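Talking Tables With Wanda Kasprzak

I got to Wanda's place early, which was a mistake, because she was still on the phone arguing about a delivery and I had to stand in the hall pretending to read the coats.
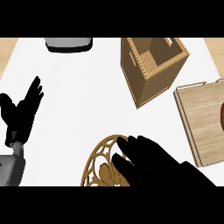

She makes kitchen tables. Well, she makes other things too if you ask nicely (there's a very good bench in her hallway, under the coats), but tables are what people come to her for, and tables are what I wanted to talk about, having just spent most of March failing to buy one.

"What was wrong with the ones you saw?" she asked me, before I'd even got my notebook out. I said they were all too big. She laughed so hard she had to put her coffee down. "Everybody says that, and then they buy the big one anyway. They're thinking about Thanksgiving. That's one day! You eat breakfast on it the rest of the year."

Wanda didn't start out in furniture. She spent 8 years doing the books for a flooring company called Makokha, and learned woodworking in the evenings from an older man named Cletus Strickland, who had a shop behind his house and very firm opinions. "Cletus wouldn't let me touch a saw until I could sharpen a chisel," she said. "I went home every night with my thumbs all cut up. My mother thought I was in a bad relationship."

Her first table wobbled. She still has it - it's out on the back porch with a folded seed packet under one leg - and she won't let anyone fix it, including herself. I sat at it for most of our talk and got used to it pretty fast, though I did learn to hold on to my cup.

I asked how she decides on a size, and this is where she really got going. She doesn't ask customers for measurements at all on the first visit. She asks what's on their table right now. "Mail," she said. "It's always mail. Mail, keys, somebody's homework, a bowl with one lemon in it. People want me to draw them a dinner party, and I'm trying to find out where the mail goes." One couple, she told me, went home and cleared theirs off and called back to say they didn't need a new table after all. She lost the job and got a Christmas card out of it.

The one she talks about most is the table she made for Macario Medrano, who runs a little lunch place called Himau. He wanted a single long table instead of a lot of small ones, so that people would have to sit with strangers. Wanda thought it was a terrible idea and told him so. "I said, Macario, folks will take their sandwich and stand outside in the rain." She built it anyway, and the top came in at 203 pounds. It took two tries to get it through the door, and the second try involved taking off the door.

And do people sit with strangers? "They leave one chair in between," she said. "But they pass the salt."

We got onto finishes after that, and I'll spare you most of it (I have four pages of notes on oil alone, if anyone wants them). The short version is that she likes a surface you can mess up. She'd take a ring from a hot mug over a coaster any day, and she gets a bit sad when customers call up worried about a scratch. "Somebody was eating there," she said. "What did you want it for?"

Before I left I asked whether she'd make one for me. She looked me over, asked how many people live in my apartment (2), and asked what I'd put on it. I said books, probably, and my laptop. She wrote that down, then waited.

"And mail," I said.

She's got me on the list, behind a desk for a dentist and a pair of nightstands. I'm supposed to call her back once I've measured the stairs.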